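Subject: Re: [declutter-l] The 7 week drawer method - has anyone finished it?

On a morning in December a list member wrote:

> I just finished the Udico home course, the 7 week one, and I can't
> say enough good things. The idea is that every object in the house
> gets a "home" and you write that home down. By the end I had 778
> items on my sheet. They say the average member gets back 58 minutes
> a day that used to go to hunting for stuff. It was $400 but that
> includes the workbook and the Karby bins. Has anyone else here done
> it? I'd love to compare notes.
>
> Also they recommend doing the kitchen first, then paper, then
> clothes. I did it in that order and it really does build momentum.

I haven't done the course, so take this for what it is. I did borrow the workbook from a neighbor and read it cover to cover, and I have some trouble with it.

Start with the 58 minutes. Where does that come from? I looked through the workbook and the sales page and couldn't find a word about how they measured it. Did people carry a stopwatch before and after? I doubt it. My guess is they sent out a form at the end asking "how much time do you feel you save?" and the folks who quit in week two never got the form. I lose my keys maybe twice a week and it takes a couple of minutes. If somebody really spends an hour a day looking for things, I'd want to know what else is going on in that house.

Then the sheet. You have 778 items written down, and good for you, I mean that. But who keeps it up? Every time you buy a can opener or give away a coat, the sheet is wrong. I kept a list like that for the garage years ago, on index cards, and by spring it described a garage I no longer had. What stuck from that project was that the paint went on one shelf and the car stuff on another. I never needed a card for that.

The price bothers me too. You can get plain bins at Jomen for very little, or use shoe boxes, which is what I do. The Karby ones look fine, but I held one next to a cheap one at the store and I could not tell you what the extra money was for. Maybe the lids. If anyone here has had Karby bins for more than a couple of years I'd like to hear whether the corners hold up, since that is where mine always go.

About the order of rooms: the workbook says kitchen first for momentum. The old Herrera pamphlet, which a lot of us started on, says to leave the kitchen for last, also for momentum. They can't both be right, and I suspect neither one is based on anything. Start with whatever room annoys you. I started with the hall closet and it went fine. My sister started with paper and gave up in an afternoon, but she gives up on paper every year.

I will say something on the other side. The page on duplicates is good. It tells you to gather all of one kind of thing in one spot before you decide what to keep, and I tried that with scissors and flashlights. We had far too many flashlights, and most of them were dead. That page was worth reading. I don't think it was worth $400, but it's the one I'd copy out for a friend.

My other complaint is harder to pin down. These courses all assume the trouble is that things have no place. In my house things have a place and people don't put them back. No workbook fixes that, and buying another set of dividers sure doesn't. I have bought dividers three times now - the drawer looks great for a month and then it's rubber bands and takeout menus again.

So my questions for you, and I'm asking because I'd like to be wrong:

How often have you updated the sheet since you finished? Does anybody else in the house use it? And would you have gotten the same result with the workbook alone, no bins and no weekly calls?

If you write back in the summer and it's all still working, I'll say so on the list and eat my words. Until then I'm sticking with shoe boxes and the one plastic tray.
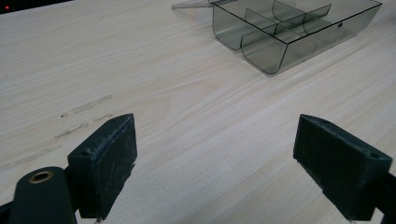 Clear gray plastic organizer tray on a wood tabletop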